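Projects > Workplace automation > Omlow drinks counter > Progress report, October

Prepared by Soledad Aguirre for the Cifuentes fund

The two-arm cell at the Omlow counter has now run for four weeks on the bottle opening task. We chose it with the counter staff, who listed it first when we asked which jobs were hardest on their wrists. One arm holds the bottle and the other works the opener. Plastic bottles are still handed over by staff.
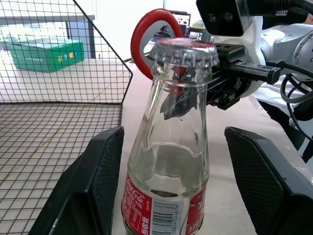 Glass bottle between the open fingers of one arm, opener held by the other.

Staffing has not changed. All 29 people on the counter rota kept their hours, and two of them, both from the Piven site, have been trained as cell operators. Operators load the shelf, clear stoppages and sign the daily log. They asked for a higher pay grade to go with this, and the request is with Omlow management. I support it.

We logged 49 stoppages in the period. Most were caps that the opener did not seat on at the first try – the operator resets the arm and it tries again. Staff told us the alarm was too loud for a room where people are also serving, so Prornis turned it down and added a light. 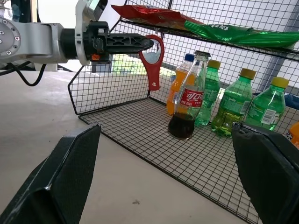

Restocking takes longer than we planned for. Bottles need more space between them than staff are used to leaving, and on the Sunday shift the shelf was often refilled in a hurry. We will mark positions on the tray next month.

Spending is within budget. The remaining item is a second training day for the evening shift, which still has no operator of its own.

Shares: 4 | Comments: 2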